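Notes on recording demonstrations, part two
April 12, 2018

The first post covered the wiring and the network setup. This one is about the demonstrations themselves, and about what changed between the first batch of 100 and the batch we are recording now.

To recap the task: pick one object out of a bin, lift it clear of the walls, hold, put it back somewhere else in the bin. One cycle is one demonstration. The operator either guides the arm by hand or drives it from a handheld controller, and the joint positions, gripper state and camera stream go into a log. The training code, which we call Clerkura, reads the log afterward and never talks to the arm directly.

We started with hand guiding only. It is quick to learn, and a new operator gets usable motion within an hour. It has two problems. The operator's forearms end up in the camera view during the approach, so the policy sees something in training that it will not see when it runs alone. The second problem is force. A person pushing on the wrist also pushes on whatever the fingers are touching, and contact readings from those segments are not worth keeping. I tried masking them out. The masked logs trained no better than the ones with contact removed entirely, so I stopped.

Remote control fixes both, at the price of time. My own cycles went from 10 seconds to several times that on the first day. The usual fault is stepping: the operator moves along one axis, stops, looks, moves along the next. The log fills with pauses, and a policy trained on it learns to pause. Telma Lagos wrote a filter that drops any stretch where the commanded velocity stays at zero for more than 5 samples. It helps with free motion. It must be switched off near a grasp, where a pause is often part of the task, as the fingers need time to close.

We now use both. Hand guiding gives us a coarse path above the bin, which we replay with no one near the arm and record fresh. Remote control takes over for the descent, the grasp and the lift. The handover is a key press stored as an event in the log, so the two parts can be split later without guessing. 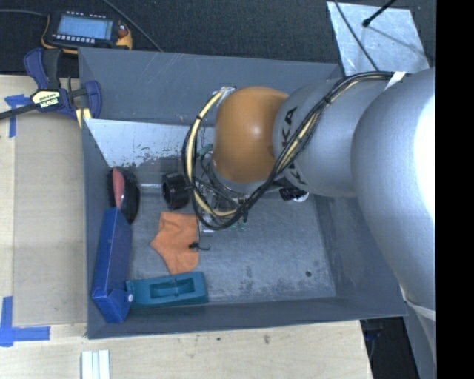

Object choice has had more effect on the results than I expected. Our first set was all rigid boxes, and the policy learned one top-down grasp and used it for everything. The current set is mixed on purpose. An orange cloth gives the fingers nothing square to close on, and the operator has to decide where to pinch. The long blue box leaning on the left wall forces a tilted approach, and the teal block has a recess in its upper face that invites a grasp on the divider. I ask operators to use the divider for half of the cycles and the outer edges for the other half.

Cable clearance is the remaining nuisance. On a low reach to the side, the bundle can come between the camera and the fingers. We added a rule that the wrist may not turn past a fixed limit below the bin rim. That costs us some grasps in the corners. I would take that over frames in which the contact point is hidden.

Settings for anyone repeating this: controller speed at 10 percent below the rim, no more than 4 operators per object set, and objects rearranged by hand after every 5 cycles. Logs from different operators go in separate folders. We mixed them once and spent a day sorting them out by driving style.

The next batch is planned for May. Before then I want to rewrite the handover event so that it also stores the gripper opening, which at present has to be recovered from the nearest sample.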